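4. Cleaning a cloth with the lint roller

1. Put the roller, its stand and the metal tray on a flat table. Keep the tray close to the cloth.

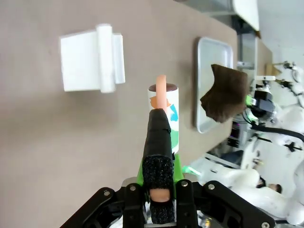
2. Fold the dark cloth and lay it between the stand and the tray. Small paper scraps may stay at the side of the table.

Note: the stand must not rock. 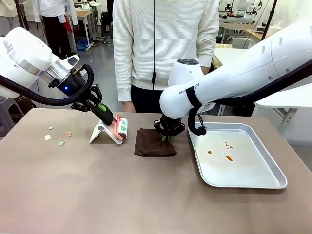
3. Roll in one direction only, two or three times. Press lightly.

Caution: do not use the roller on wet cloth.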